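Reports > Community Grants > Havildale Flower Project

Havildale Flower Project – progress report to the Canpolat Fund

3 May 2021
Prepared by Yuto Kuroda

This report covers the work done since the grant was paid in November. It follows the headings in the agreement, except that training and workshop space are taken together, as most of the money went to both.

Workshop space

The back room at Ivia has been cleared and repainted. The old shelving was in worse shape than we thought and had to be thrown out, so we spent more on storage than planned. The sink now drains properly. We still need a second cold cabinet. The one we have is full by the middle of any week with a large order, and buckets end up in the hallway, which the building manager has asked us to stop doing.

Training

The course has run twice. Of the 60 people who signed up, 51 finished. Most of those who dropped out had found other work or could not get to the evening sessions. We have moved one session to the morning for the next group.

The first two units cover conditioning stems and building a hand-tied bunch. Trainees picked these up quickly. The third unit, wrapping and tying, has taken longer than the time we set aside. Paper tears at the waist if the tie is pulled too hard, and a ribbon put on too low lets the whole wrap slide down the stems. We have added an extra session on this and rewritten the handout. Trainees now fan the wrapping out first, check the blooms from the front, gather the waist and only then reach for the ribbon.

Orders and deliveries

We supplied 23 local customers in the period, mainly cafes, two care homes and a hotel. Jondik delivers for us twice a week at a fixed rate. There were nine complaints, all about wrapping that had come loose or ribbon that had slipped on the way. We replaced the bouquets at our own cost. Complaints have dropped since the extra session was added, although it is early to say more than that.

Materials

Pink wrap remains the most requested color and we reorder it more often than any other. Most customers want one large bloom in the middle with foliage at the sides, and ribbon with loops and a long tail.
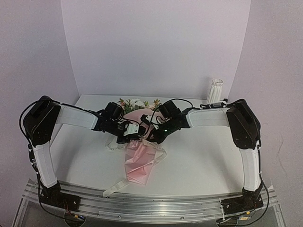 Ribbon costs are up. The long tails use a good deal more of it than we budgeted for, and offcuts are too short to use on anything but small posies. We are looking at a narrower ribbon for everyday orders and keeping the wide one for gifts.

Next period

– Buy the second cold cabinet (quote attached separately)
– Start the third training group
– Settle on a ribbon supplier
– Agree new delivery times with Jondik before the summer

We would like to move the unspent part of the publicity budget to equipment to help pay for the cabinet. Please let us know if this needs a formal request.

Filed under: Grant Updates, Floristry, Skills and Training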